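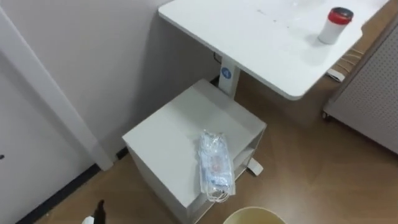
Workplace Housekeeping, Unit 3: The Shared Desk
Instructor: Mihret Mamo
Susdale, Monday, February 22, 2021

Today's topic is the desk and the cabinet under it. Read the Plinder case before the lab.

1. Desktop
White tops show every scuff. Gray smudges usually come from device feet, pencil or the undersides of folders. Start with a damp cloth and a drop of dish soap. If the mark stays, use a melamine sponge with light pressure. Hard rubbing leaves a shiny patch on some coatings, so test near the back edge first.

Small containers go at one end of the desk, lids closed. Label anything you have poured from a larger bottle.

2. Cabinet
The flat top of a low cabinet turns into a drop zone very quickly. Allowed on top: one item in daily use, such as an open bag of masks. Fold the bag over so the ear loops are inside. Spare bags go on the inner shelf.
Keep the open compartment facing the person who uses it. Leave enough space to wipe the desk leg and the foot on the floor.

3. Case: Plinder office
Plinder has 80 shared desks. Over 3,607 disposable masks were used there in one winter, and most were kept loose in drawers. Tekle Wolde's report (handout B) covers the change to one bag per desk. Skip the appendix.

For next time
Draw your own desk from above, with everything on it. Mark what you used that day. Obsa Negash has the graph paper. Groups for the April project are posted by the door.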